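Workshop notebook, replica food bench
Aug 15, 2024

Carrying on with the breakfast set for Drurness. The bread and the bacon were signed off in the last round. Only the eggs and the plate are left. Client note still stands: the eggs have to read as fried at counter distance, under their own display lights, and they have to survive being picked up by children.

Mix for the whites: Trummer soft silicone, the slower grade, with white pigment added to part A before part B goes in. Weighed on the small scale, pigment last. I kept the batch at 400 g so it would all go under the vacuum lid at once. Last time we split it and the two halves didn't match in color. Stirred by hand for 4 minutes, scraping the sides twice. The drill mixer pulls in too much air at this volume.

Poured free-form onto the textured mat, no mold. The molded whites from December had a lip all the way around and looked like coasters. Free-form is slower and no two match, but the lobes come out on their own if the mix goes down in three or four separate dollops and is then left alone. Resist pushing it with the stick. Every place I pushed it set flat.

Edge color: transparent brown first, thinned, applied with a torn piece of sponge. Then a second pass of a warmer yellow-brown only where the white gets thin. The order matters. If the yellow goes on first it soaks up the brown and the whole border turns one shade. On an egg from a pan the brown sits in patches and skips, so I left some stretches of the border nearly bare.

Yolks are cast separately in the dome mold, two pours. Base layer is opaque yellow-orange, let it reach tack, then a tinted clear layer over it. The clear layer gives depth on the shaded side, and a single-layer yolk looks like a button next to it. Bonded to the whites with the same Trummer silicone, untinted, a thin ring well inside the edge so nothing squeezes out.

Set two of them on the blue-gray oval under the soft light, against the white table, to check color before sealing.

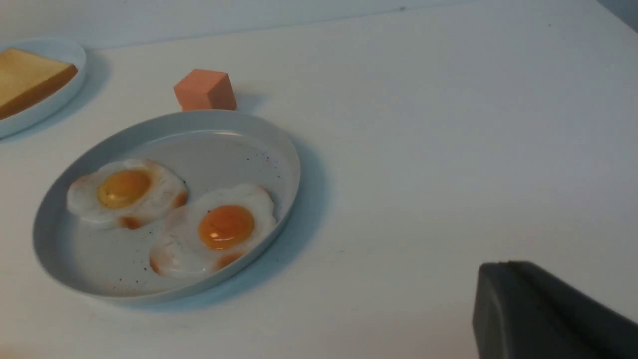 Trummer's data sheet says the tinted clear should not go over a base layer older than one hour, Cultbridge wrote back, and asked whether ours had been inside that window. It was not recorded. I've added a column to the pour sheet for the time of each layer. Going forward the clear goes on as soon as a gloved fingertip leaves a mark without lifting anything. Cultbridge also want the sheets sent with the finished goods, so write legibly.

Color notes from the check:

Browning is strong enough on both. The second egg has the heavier patches, toward the bottom and left. I would not go darker than that on any of them. Past that point it starts to look burnt, and the Drurness brief says "diner, not campfire."

Yolk shine is fine under soft light. I have not tried it under a hard spot, and the counter lights are spots. Need to borrow the Goline lamp from the photo corner and repeat. If the highlight gets too small and sharp, knock it back with matting powder in the top coat, a very small amount, tested on a spare yolk first.

The plate works with the whites. The pure white plate we tried earlier made the eggs look gray, and the cream one made them look old. Keep the pale blue-gray. The dark flecks in the basin pass for ground pepper, so I am not adding pepper to the eggs themselves. Painted pepper on silicone rubs off anyway, we learned that on the tomato slices.

Spacing: with the two whites nearly meeting on the diagonal there is still clear basin for the bacon if it goes on at a slant. Don't overlap the whites. Overlapped, the top one bridges and a shadow gap opens underneath. If the client wants them overlapping they need to be poured as one piece.

Fixing to the plate. Undecided. Options are a dot of clear silicone under each white (permanent, tears the egg if forced) or a small magnet let into the base with a steel disc under the plate. Magnet is the better answer for cleaning. It adds thickness in the middle of the egg, which the yolk hides. The plate glaze has to be checked for pull strength through its full thickness before we promise anything.

Materials: one kit of the Trummer left unopened, lot 3275. The lot in use is nearly finished, so the remaining eggs should all come from 3275 and be compared against these two before tinting. Do not mix lots in one pour. The brown is low. Ordered more.

Sanding: the underside of the whites picks up a nap from the mat. Silicone does not sand usefully dry. I tried 3000 grit wet on a reject and it only polished the high spots. Leave the underside as it comes off the mat, trim stray bits with curved scissors.

To do next:
Goline lamp test on spare yolks, with and without matting powder.
Pour two more whites from lot 3275, layer times written down.
Magnet trial on a reject egg and the chipped plate.
Ask Drurness for the counter height again, the drawing and the email disagree.
Clean the vacuum lid gasket, it is leaking at the hinge side.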